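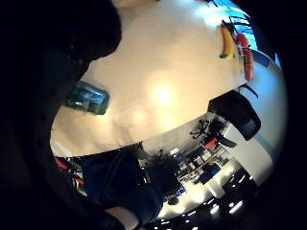 Fig. 1. The table, with a patch of glare near the middle.

Practical Floristry, Unit 4: Arranging and dressing a table in a working room
Tutor: Iman Shawky
Handout revised 12 Dec 2022

This handout goes with the practical on table flowers for rooms that are in daily use, such as offices, studios and waiting areas. It replaces the July version. Bring it with you, as the marking grid at the back of the course folder refers to the section numbers.

4.1 The table

Look at the table before you touch the flowers. A pale top throws back a good deal of light, and a patch of glare in the middle will wash out white and cream blossom placed over it. Walk round the table once and note where the glare sits from each side. If people will be seated, sit down and check again at that height.

Clear anything that is not part of the display. Small boxes, cables and odds and ends along the rim should go to a side shelf. Bags go on the floor, under the bench by the door. Wipe the top with a damp cloth and dry it. Do not use polish, which leaves a film that shows as rings under the vase.

Find out which way people come into the room. The arrangement should have its better side towards the door, but it must not look bare from behind. In the Cimer exercise last term several groups worked from one side only and lost marks on this.

4.2 The vase

For this unit we use coloured glass. Green and blue-green glass is forgiving, as it softens the look of the stems under water. It also darkens towards a thick base, so do not judge the water level by eye from above. Hold the vase up and look through the side.

Check the vase in this order:

Run a finger round the mouth for chips. A chipped vase goes back to the store with a label on it.
Look at the base. It should stand flat without rocking.
Wash it with warm water and a drop of washing-up liquid, using the long brush. Rinse twice.
Dry the outside fully before carrying it. Wet glass slips.

Carry a vase with one hand round the body and one under the base. Never lift it by the rim, and never by the flowers.

4.3 Laying down

At times you will need to lay a vase on its side with the stems still in it, for example when checking lengths or changing a tablecloth. Empty the water first. Put the vase down gently, base end first, and let the heads fan out over the table so that none are trapped under the glass. Keep the whole thing well in from the edge. A round vase will roll, so wedge it with a folded cloth if you are going to step away.

With the bunch lying down you can see how it is built. A mixed bunch usually has three kinds of material in it: one or two large heads, a number of small pale blossoms, and the greenery. Note where the large head sits. If it is low and to one side, as with the coral-pink one in our bunch, the smaller flowers need to climb away from it on the other side or the whole thing will look lopsided once upright.
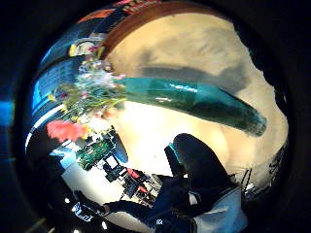 4.4 Colour and the room

Flowers are seen against whatever is behind them. A strong blue wall will sharpen yellow and coral and will make lavender look grey. Posters in orange and red compete with red flowers, so turn those away from the posters or move the table.

Potted plants already in the room count as part of the display. Leave them where they are if they are healthy, and repeat their green in the foliage you choose. Screens and desk equipment cannot usually be moved. Place the vase so that it does not block anyone's view of their work – this comes up with clients more often than colour does.

The Riihimäki notes in your folder give further reading on backgrounds.

4.5 Handling and finishing

Set the vase upright, refill to two thirds and turn it slowly, pulling any fallen heads back to the front. Then look at it with the light behind. Window light shows up fingermarks on glossy glass that you will not see from the other side, and a dry lint-free cloth will take them off.

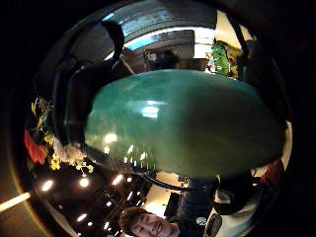 Fig. 3. Glossy green in the hand, with red and yellow flowers to the left and the window beyond.

For next time

Read section 5 of the Prutotley workbook, up to page 39. Write half a page on a room you know well, saying where you would put a vase and which side of it people would see first. Hand it in at the start of the session.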